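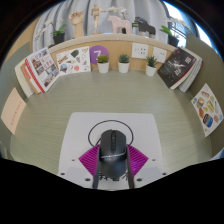 Bidano Desk Soap, Unscented
Made by Marden
Tin, 349 g

We started making Bidano for our own office, which had the usual collection of coffee rings, pen marks and that gray film that builds up wherever people rest their forearms all day. The sprays we had been buying left streaks on everything and smelled like a swimming pool (Nest Dafis, who mixes all our soaps, used to open the window in February just to get away from it). So one slow afternoon she took our old kitchen block soap, softened it, left out the lemon and put it in a flat tin, and we have been wiping down our desks with it ever since.

It's a soft paste soap, a little firmer than hand cream. You rub a damp cloth over the top of the tin, wipe the desk, then go over it again with a second cloth that has only water on it. That second wipe matters more than you'd think! Most of the streaky desks we hear about from customers are desks that got the first cloth and never the second.

A tin does 55 full desks the way we use it, and quite a few more if you're lighter-handed than Tudur Bellis, who tests everything for us and has never used a small amount of anything in his life.

Where to use it

Painted and laminate desktops, sealed wood, metal drawer fronts, chair arms, plastic trays, window sills, and the outside of filing cabinets. On sealed wood, go with the grain and don't let water sit. Please don't use it on oiled or waxed wood, leather, or any kind of screen. For screens we like a plain dry cloth and some patience.

Mouse pads come up in our mail all the time, so a few words on those. Smooth wipeable ones can be treated just like the desk. Fabric-topped ones take a bit longer – work up some lather in a bowl, dab it on with a soft brush, rinse well and lay the pad flat overnight. If there's printing on it, try a corner first and wait until it dries before you do the rest. For a mouse, unplug it and use a cloth that's barely damp, on the outside only.

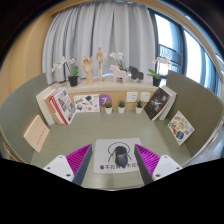
A black mouse on a printed mouse pad.

What's in the tin

Coconut oil soap, water, glycerin, fine chalk and a little baking soda. The chalk gives it some grip on ink and pencil marks, and it's ground fine enough that we're comfortable using it on glossy paint. There's no added color or perfume. It does have a faint smell of plain soap when you first lift the lid.

Sizes and refills

The 349 g tin comes with one Felum cotton cloth. The refill is a paper-wrapped puck that presses into the same tin, and you can order up to 3 at a time at the refill price. If you'd like your soap with a little scent, the Lau version is the same recipe with rosemary.

Keep the lid on between uses. If the top dries out, a spoonful of warm water left on it for an hour will bring it back.

Item number 411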